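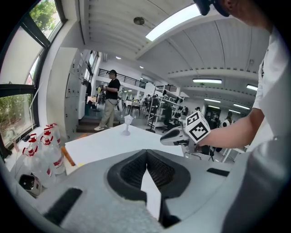 The Vitach hand-held pair over the bench, wash bottles to the left.

Second week with the Vitach grippers, so some notes before I forget them. The kit is two hand-held units with a marker cube that mounts on the body. It is rented by the month, and our rental ends in January.

The finger plates are white and stiff, with a black rounded tip. Grip on small glassware is fine. Grip on clear plastic depends on where you take hold: a stemmed cup held by the stem twists in the fingers, but held by the bowl it stays put. Thin wooden sticks are the hardest thing we have tried. Of 51 attempts at picking one up flat from the table, 9 failed, nearly all with the stick lying in line with the fingers. Matěj Kadlec suggested turning the wrist first, which helps but slows everything down.

Tracking comes from the square markers on the cube. It drops out when the forearm passes in front, and when the cube faces the window with the blind up. Vitach support (Odette Cordier, quick to answer) sent a new settings file that shortened the dropouts. It did not remove them.

Weight is the main complaint. After 155 recordings in a day my wrist was sore, and Covadonga Olmedo, who has smaller hands, stopped well before that. The handle needs a second size.

Software: export is slow past 1000 files in one folder. Splitting the folder by hand fixes it. The manual gives the wrong key for pausing, and the version number on the cover does not match the one inside.

We had the Nuseo kit last year. Its fingers were softer and wore out sooner, but the calibration was one step and the Vitach takes four. If the rental price stays the same I would keep one pair and send back the spare cube.

Still to test: wash bottles, full and half full.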